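Reducing Mobile Data Use in a Photo-Sharing App
Project report, Mobile Systems course
Aurora Tavares

Background

Purkell is a small photo-sharing app written by students in an earlier year of this course. It works well on Wi-Fi, but people who tried it on a phone plan complained that it used up their data. My project was to find out where the data went and to cut it down without making the pictures look bad on a phone screen.

Where the data went

I ran the app through Vandar, the logging proxy we used in the lab course, and scrolled the feed the same way each time. Most of the traffic was full-size photos. The feed shows each picture at the width of the screen, but the server sent the original file every time. The app also threw away its cache whenever it was closed, so opening it again in the evening downloaded the same pictures a second time.

Changes

I made 2 changes. The first is on the server, which now keeps a small copy of every upload and sends that to the feed. The original is only sent when the user taps the picture. The second is on the phone. The cache is now saved to storage and cleared when it passes a limit of 112 MB, oldest files first.

Test pictures

The test set has 1,000 photos taken indoors.

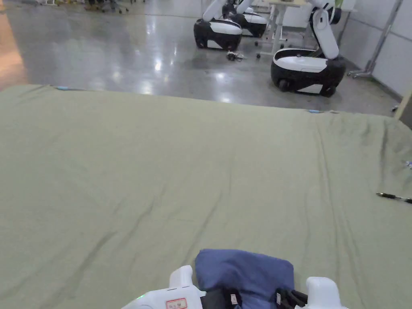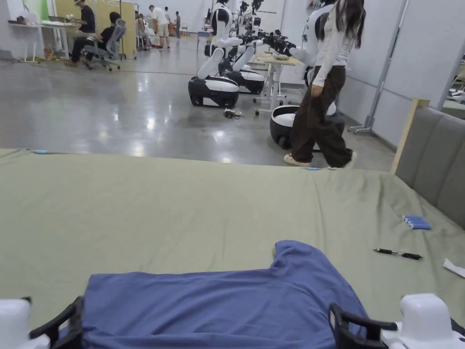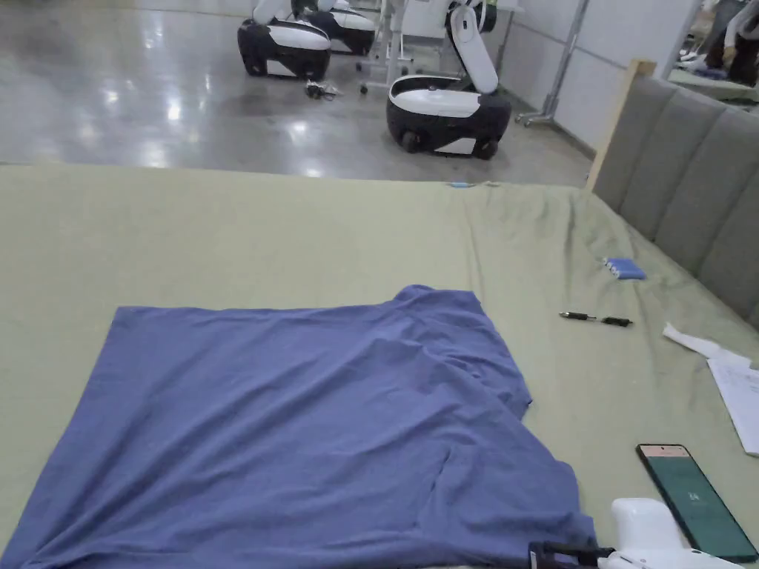 Green sheet

Results

The feed used much less data after the server change alone. The saved cache made little difference in a single session but helped a lot when the app was opened several times in a day. On the Sivbridge test network, which is slow on purpose, the first screen of the feed also filled in sooner.

I asked 8 classmates to compare the old and new feeds on their own phones. Most could not tell which was which. Two noticed softer text in screenshots that people had posted. Screenshots should probably be saved in a different format, and I did not have time to add that.

Problems

My first version made the small copies on request. This stalled the server when many people loaded the feed together, so I moved the work to upload time. Older uploads had to be converted with a script, which ran overnight and failed once on a damaged file. The script now skips such files and writes their names to a log.

Further work

Video is still sent at full size. The Carvalho library can make smaller video copies, but it would need a separate machine to run on. A setting to turn off small copies on Wi-Fi would also be easy to add.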